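Projeto Notovo — relatório da turma, parte 2

Então, a nossa tarefa era apanhar copos de papel com garras de mão, uma em cada mão, e eu achava que ia ser canja! Apertava demais e lá ficava o copo todo vincado. A Iman Filali apanhou o jeito antes de mim — dedos abertos, chegar devagar, fechar só no fim. Gravámos 559 tentativas (as minhas são as mais tremidas, aviso já).

Workoron — contacto: Eulalia Cabral | © 2020 | Voltar ao topo

Comentários

Flindar: Adorei! Custa mais com a mão esquerda?

Ouazzani: Quando sai a parte 3?
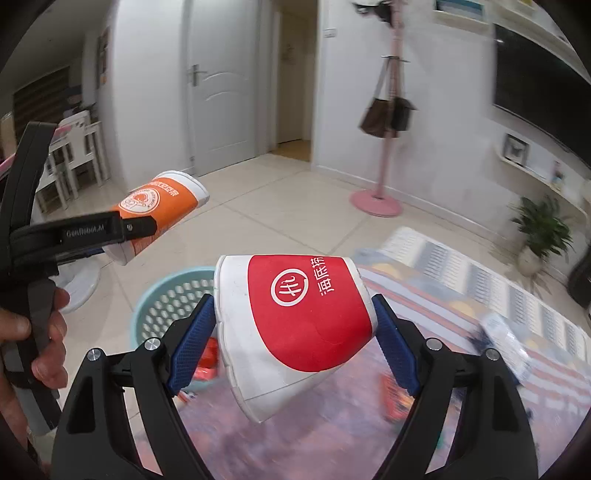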